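Sirnirer Open Day

The Sirnirer Open Day is a public demonstration of robotic computer repair held in the Shaikh building at Brurkerwood. It took place on Thursday, March 14, 2024, having been moved from February after a disagreement over the car park. Visitors are invited to watch a robot arm handle the parts of an ordinary desktop computer, a job that many of them have done at home in less time and with worse language.

Background

Sirnirer is a project of Odance, a small automation firm that had previously confined itself to packing machinery. The project concerns the servicing of used office computers, a trade in which the work is dull, the screws are small and the stock never runs out. Odance announced the event as "an evening of live disassembly", a phrase it dropped from later notices.

Admission was free and limited to 72 places. Tea was provided. The printed programme ran to three pages, two of which concerned parking.

Demonstration

The computer lay on its side on a slatted aluminium bench with the side panel off, so that the work could be followed from above. A grey 3D-printed fixture to the left held a processor, metal side up. The hard drive, in its blue plastic carrier, was handled by the arm's black gripper.

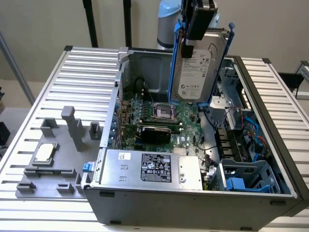
The gripper holding a hard drive over the open case.

Talks were given beside the bench and were pitched at people who own a computer but have never been introduced to its insides. The processor socket received the most attention. Its contacts are fine and easily bent, and the speaker returned to this point often enough that several visitors were seen to put their hands in their pockets.

Memory was dealt with more briefly. The board in question is a Dell with eight memory slots, four on either side of the socket, and the talk explained that modules belong in particular slots in a particular order, which is printed in the manual, which has been lost.

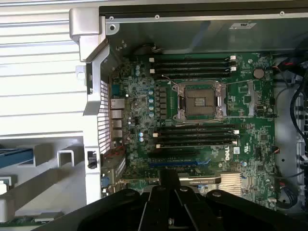 Empty socket and memory slots, from the gripper's own camera.

Drive bays

The drive bays are at the opposite side of the case from the rear ports. Blue carriers of this sort need no screwdriver, a feature introduced for the convenience of human technicians and now chiefly admired by engineers building their replacements. Reaching a bay with an arm is a matter of angle as much as of grip, and the arm's own cable has to be allowed for, being thick, black and inclined to go wherever the work is.

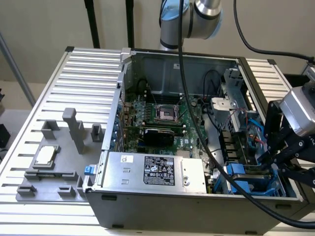

Role of the staff

Publicity for the day used the word "unattended" twice. The programme itself was more careful and spoke of "light assistance". Hands remain part of the method at Sirnirer, and visitors who had come hoping to see people made redundant were able to see them leaning over the bench instead.

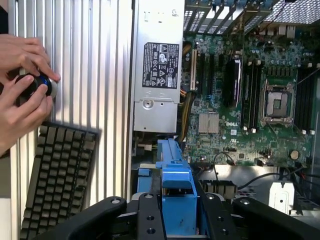 Hands at the bench, with a round, blue-ringed object held against the slats.

Reception

Comment cards were left on a table by the door. Most were favourable. The commonest request was for more chairs, followed by a louder microphone. One visitor asked whether the robot could be brought round to look at a printer, and was told that Odance does not do printers. A retired typewriter mechanic filled both sides of a card with advice on springs, and this is kept with the project papers as item 3334.

The local newsletter gave the event half a column under the heading "Robot Meets Computer" and misspelt the name of the project throughout.

See also

Brurkerwood
Odance
Shaikh building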